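Dillska Knit Work Gloves, Mottled Green

Item 136
Sizes 7 to 10
Sold by the pair, or in a bag of 26 pairs for workshops and schools

We've carried a lot of knit gloves over the years, and the Dillska is the one our own packing room keeps reaching for. It's a light, stretchy everyday glove for sorting, boxing up, carrying in the firewood and all the small jobs where a leather glove feels like too much. The knit is close enough to keep paper cuts and cardboard scrapes off your hands, and thin enough that you can still peel a label or find the end of the tape (most of the time!).

The color is a proper green with white mottled threads running through it. Venla Oksanen picked the yarn for Niltis, who make the gloves for us at their Astmont mill, and we're so glad she held out for the mottle over a flat green. It hides dust well between washes, and it's easy to spot a stray glove at the bottom of a box of mixed things. 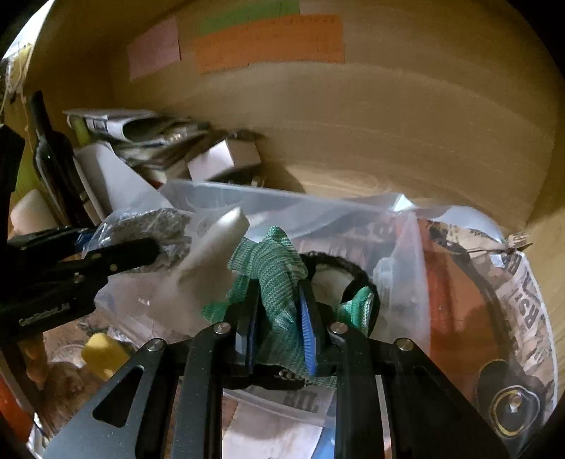
Green knit with white mottled threads, here among plastic wrap and papers.

The cuff is knitted long. You can fold it back if your wrists get warm, or pull it up under a jacket sleeve and forget it's there. There's no left or right, so when one glove wears through at the thumb you can keep the other as a spare. Elli Suominen in our shop has a whole drawer of singles and swears by them for polishing brass.

Choosing a size

Measure around your palm just below the knuckles, leaving the thumb out. Size 7 suits a small hand and fits snugly from the first wear. The knit relaxes a little after a few days, so if you're between two sizes, go for the smaller one. If you want to wear them over a thin liner in December, go up one.

Washing

Turn them inside out and machine wash warm with your work clothes. Dry them flat or over a rack. They do come out a bit stiff, but a quick stretch over the hand brings them right back. Please skip the tumble dryer and the fabric softener.

Good to know

These are general work gloves with no coating on the palm. They're not meant for hot pans, chemicals or wet work. For slippery loads, take a look at the El Idrissi dipped glove, made in the same sizes.

Pairs per carton: 300
Cuff: long, knitted
Fit: either hand
Goes with: Dillska liner, El Idrissi dipped glove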